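Do you need to rinse first? Notes for the evening talk, 6 May 2024

Slide 1. Title

Thank Ramiro Vallejo for the invitation and for the projector cable. Say who I am quickly. I write about household claims, the sort printed on the backs of packets, and I have been doing it long enough to distrust most of them, including a few I used to repeat.

Ask for hands up: who rinses plates before loading? Then who was told to by a parent? Leave the hands up a bit longer than is comfortable.

Slide 2. Where the advice comes from

Three sources, as far as I can tell. Older machines, which needed the help. Tablet makers, who say don't rinse and would also like you to buy the dearer tablet. And family habit, the strongest of the lot and the one with the least behind it.

I'm not saying the habit is daft. If your machine has a filter that hasn't been cleaned since September, rinsing probably does make things come out better. It's covering for the filter. Pause here, people usually look guilty.

Slide 3. The Nedar leaflet

Read out the line: "up to 130 washes of sparkling confidence". Ask what a wash of confidence is. Ask what "up to" is doing. One wash is up to 130.

Then the small print. The claim rests on a survey of 30 households who were sent the product free and asked whether they were pleased. I wrote to Nedar asking what they were compared with. The reply thanked me for my interest in sparkling results.

Don't get carried away on this slide. It got a laugh last time and I ran over.

Slide 4. What I tried at home

Be plain that this was a kitchen and not a laboratory. Same programme, same tablet, porridge bowls and plates with egg on. One load scraped only, the next rinsed under the tap, and so on, turn about. Yeison Cárdenas judged the plates without being told which load was which. He is fussy about glasses and was a good choice.

Result: he couldn't tell the plates apart. He could tell the forks apart, and he preferred the unrinsed ones, which I have no explanation for and don't intend to make one up.

What this doesn't show: anything about your machine, your water or your porridge. If someone says it's too small a test, agree with them. It is still more than Nedar offered.

Slide 5. Loading

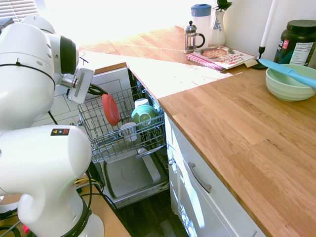
Plate held upright over the top rack, a mug and two cups in it.

Most of the arguments I hear are really about loading. Water comes from the spray arms, so a dish that faces away or sits behind a bigger one gets less of it. That much I'm happy to accept, as you can check it by looking at what comes out dirty.

The rest gets shaky. Forks up or forks down: I have read confident pieces on both sides and neither gave a source. Plates on the bottom only: depends on the plate and the height of the rack. Mugs tilted or straight: tilt helps with the puddle on the base, and that's as far as I'd go.

Mention the Dollidero guide to "zone loading" only if there's time. It has a coloured map and no reason given for any of the colours.

Slide 6. The water argument

People will raise this, so get there first. You'll see figures for how much water a machine saves over a sink. Ask how the person at the sink was washing. With the tap running the whole time, almost anything wins. With one bowl and a bit of care, the gap shrinks and sometimes I suspect it goes.

Rinse every plate under a running tap and then run the machine as well, and you've paid twice. I feel fairly safe on that one.

Slide 7. Eco programmes

Long, cooler, cheaper to run. The complaint is that they don't clean. My own experience is that they clean fine and dry badly, and people mix the two up when they pull out a wet plastic tub. Opening the door at the end helps the drying. Ploretti sell a clip to hold it open. A tea towel over the corner of the door does the same job.

Slide 8. Questions to ask of any packet

Compared with what?
Who did the judging, and did they know which was which?
What does "up to" mean here?
Who paid?

Leave this one up during questions.

Likely questions

Vinegar in the rinse aid compartment: check the manual, some makers warn about the seals. I don't use it.
Is Worku powder any good: haven't tried it, won't guess.
Wooden spoons: mine go in by hand because one split. That's one spoon. Don't let anyone quote me on it.

Handouts are on the chair by the door. Take the spare ones home this time.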